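Recording a bowl stacking task by remote control, start to finish

By Halina Zawadzka
November 10, 2025

Quick version of what I show people on their first day at the rig. Assumes you already did the arm safety sheet and know where the stop button is. If not, go do that first.

The task: three bowls, same color, end up as one stack. Sounds like nothing. Takes most people a whole morning to get clean.

Before you touch the leader arms

Power up followers first, then leaders. Other way round and the followers jump when they sync. Gion Hubmann found that out for us in September, we still have the bent bracket.

Wipe the table. Crumbs and tape bits don't hurt the arms but they do show up in every episode, and then you've got one batch with a smudge and one without.

Check the head view on the monitor. You want the whole working area plus both grippers when they're at rest. Don't nudge the camera once the set has started. If you bump it, stop, note the episode number, start a new set.

Open and close each gripper all the way, five times. Listen. A clicking left finger means the pad screw is loose again. Quarter turn, no more.

Placing the bowls

Keep them apart by at least a gripper width. Vary the spots between episodes, left, right, near, far. People get lazy here and put everything back in the same three places, and then the policy only knows those three places. Washington Meireles writes the layouts on cards and shuffles them. Works fine. Do whatever, just dont eyeball it after lunch.

Low room lights if you can. Gloss tabletop throws glare and a hard streak right next to a rim makes it tricky to judge depth on the monitor.

First move

Pick which arm goes first and stay with it for the set. We alternate by set, never inside one.

Come in from above, open wide, one finger inside the bowl and one outside. Close slow. You'll feel hardly anything through the leader so watch the rim instead. When the bowl shifts a tiny bit, you have it. Stop squeezing. Over-squeezing tips the far side up and you drop it crooked.

Lift a few inches. Carry level. Lower until the bottom is well inside the rim of the second bowl, then open. Don't throw the fingers open, ease them, or the outside one drags the stack along with it.

Back the arm off to the side before you do anything else. A clear pause of one second. That pause matters for cutting the episode into steps later.

The halfway point

Two nested, one to go. Most bad episodes go bad at this stage, people speed up.

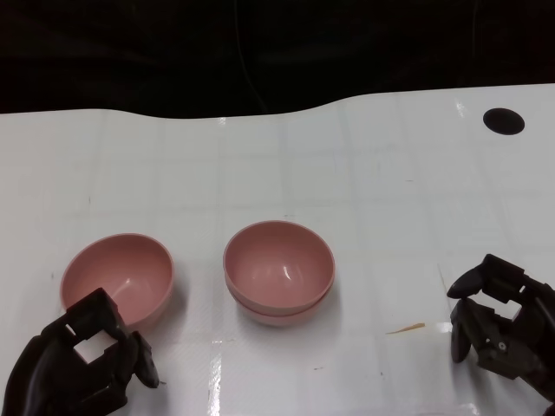
Page last changed: November 2025, by H. Zawadzka

With one bowl off to the left like that and the pair in the middle, use the left arm. Reaching across with the right is possible but the forearm blocks the head view for most of the move, and what the camera can't see the policy can't learn from.

Same grasp as before. Finger in, finger out, slow close. Keep the right arm parked wide and open. If you need it to steady the stack, fine, but then steady it in every episode of the set. Mixed habits are the worst thing you can put in the data. Hậu Bùi went back thru 362 episodes on the Druvholm set and threw out 60, nearly all for this.

The last bowl has to go higher than you think. The stack is taller now. Clear the rim, then come across, then down. Three seperate motions while you're learning. Blend them later.

If it lands crooked

Two choices:
- Small tilt: press down lightly with a closed gripper, center of the bowl, let go. Keep the episode, tag it "recover".
- Bowl on its side or off the table: mark failed, reset, next. Don't fish for it.

Recover episodes are useful, so don't hide them. Just tag them right.

Ending an episode

Both arms home, grippers open, hands still for two seconds, then the foot pedal. Pedal first and hands second clips the end off. I did that for 21 episodes in a row once. All redone.

How many

200 good ones for a first training run on one task. Split over a few days, and over two operators if you can get them. Rosângela Moura and I have very different hands on the leaders (she's smooth, I'm jerky) and the mix did better than either of us alone.

Break every half hour. Shoulders go before your attention does.

Still to write up: lids, bowls of different sizes, and the Ekico gripper pads, which need a softer close.

Questions about the rig or the tags: ask at the Groltthorpe robot desk | © 2025 Groltthorpe | Back to top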